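Workshop notebook - dye bench, April 2019
Creasing and fading trials, loose cover cloth

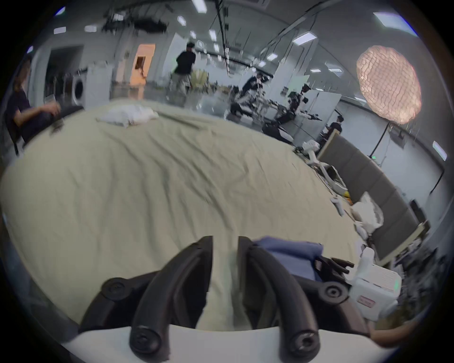 Where we have got to

Santosh has been through the old swatch book and found that recipe 18, the one we all swore by, was written down by two people who disagreed about the salt. Both versions are in there, in different inks, neither crossed out. I have copied the smaller figure into the new book and initialled it, so now it is my fault.

The Platby cloth took the dye evenly after a long soak. The Pulier did what Pulier always does and went blotchy near the selvedge. Áine thinks it is leftover size from the mill. I think it is spite. We will try her theory first as it can be washed out.

Light test

Window strips came down this morning. Batch 408 has faded towards grey on the exposed half, worse than the November lot, and the masked half has hardly shifted. Haiyan pointed out that the masking card had slipped on two of the strips, so those two tell us mainly about the quality of our tape. Redo both. Use the clips.

Creasing

Still no agreed way to score it. Eduardo's scale goes from one to five, Ruoxi's goes from five to one, and last month's sheet has both on the same page with no heading. Going with Eduardo's, five is worst. Ruoxi has been told and is being very decent about it.

Folded samples under the iron plate overnight, then hung. Altetti finish relaxes quicker than the plain, but it has that faint smell of wet dog, and I don't see a customer thanking us for a smooth sofa on those terms.

Bits and pieces

Soda ash nearly out. Ask Surdu for the small tubs, the big one sets like a kerbstone.
Big pan has a pinhole by the handle. Do not use for anything red.
Thermometer reads two degrees high. It did so last year as well, and the label saying so has fallen off again.
Order no. 3682 still not here. Rang, was told it had been delivered. Asked to whom. They are looking into it.

Next: rewash the Pulier, hot, no softener, then half-strength 18 on a short length only.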